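Neletti Table Mat, Extra Long - Taupe

Home > Table & Kitchen > Mats & Covers > Neletti Table Mat

Product code: 2548
Price: £72.00
Availability: in stock, usually posted in two working days

I've been selling table linen and bits for the kitchen long enough to have strong feelings about table coverings, and the Neletti is the one I keep at home. I'm not a tablecloth person. They slide, they need ironing, and mine always ended up with one corner on the floor and a cat attached to it. A proper mat lies down and stays down, and you stop thinking about it after a day or two.

The Neletti is a single long piece with a matt finish, cut with straight edges and no hem. It's got a bit of weight to it, so it doesn't ruck up when you drag a chair in or lean across for the salt. The colour is called taupe on the label, though I'd say it's a brown that's had a splash of grey put in it. It goes with nearly any wood I've tried it near (dark oak, pine, a dreadful orangey veneer table of my mum's) and it hides crumbs better than I'd like to admit!

What I use mine for

Everything, really. Breakfast, bills, cutting out dress patterns, wrapping presents, the yearly repotting of the windowsill plants. I like that I can push the kitchen things out to the edges and have a good long stretch in the middle to work on. My old mats were the little individual sort, and there was always a gap between two of them just where the hot dish wanted to go.

It isn't a cutting mat, mind. A craft knife will go through it, and I know this from experience. If you want something to slice on, have a look at the Burnaseo boards further down the page.
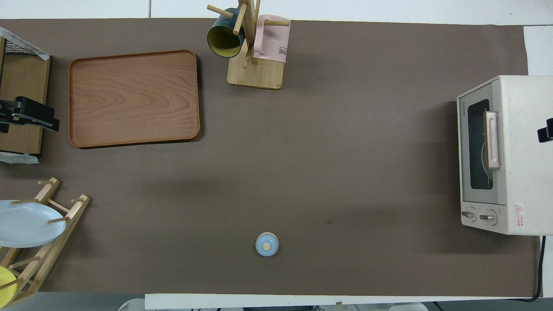
Taupe mat with a wooden serving tray and mug tree.

The tray and the mug tree are the sort of thing I'd put with it in any kitchen. Warm wood looks lovely on this colour, and if you've got a mug with a bright inside, hang it where you can see it. I do sell trays and mug trees as well, but they're priced separately and the mat comes on its own.

Choosing a colour

There are three at the moment: Taupe, Slate and Oat. Taupe outsells the other two put together and it's the one I'd steer most people to. Slate is handsome but shows flour and dust, so if you bake a lot you'll be wiping it all day. Oat is very pretty in a light room - I had it for a while and loved it - but it does not forgive beetroot. I can send small swatches of all three if you ask in the order notes, and I'd much sooner you did that than posted a whole mat back to me.

Measuring up

Please measure your table before you order, and measure it with the leaves in if that's how you have it most of the time. The mat is meant to sit flat on top with a little of the table showing, and it doesn't hang over the sides like a cloth. If yours is too long you can trim it with good sharp scissors and a metal rule. Go slowly and do it in one pass. I can't take back a mat that's been trimmed, sorry.

Round tables: no, not this one. Try the Teixeira Round, which I've got in the same taupe.

Looking after it

It arrives rolled, and it'll want to curl at the ends to begin with. Lay it face down overnight with some heavy books on the corners and it'll behave by the morning. Don't be tempted to iron it.

Day to day I use a damp cloth and a drop of washing-up liquid. For tea rings I leave the cloth sitting on the mark for a few minutes and then wipe. No bleach, no scouring pads, and not in the washing machine, please. Use a trivet under anything straight from the oven or hob. An ordinary mug of tea is fine.

If you need to put it away, roll it with the top side facing out and stand it in a cupboard. Folding leaves a crease that takes ages to go.

Delivery and returns

Postage is included in the price for mainland UK. Mats go out in a long cardboard tube, so it won't fit through a letterbox and somebody will need to be in, or you can give me the name of a friendly neighbour. You've got 21 days to send it back if you don't get on with it, as long as it's unused and uncut. Please hang on to the tube until you're sure.

Slate is low just now and the next lot is due in on Sat 13 January. You can still order it and I'll post yours as soon as it lands.

You might also like

Teixeira Round Table Mat, Taupe
Burnaseo Chopping Board, Medium
Prustora Cork Trivets, Pair - £22.00
Neletti Drawer Liner, Oat

Got a question about sizes, or want to know if it'll suit an odd-shaped table? Use the contact form and send me the measurements. I answer most evenings once the parcels are done.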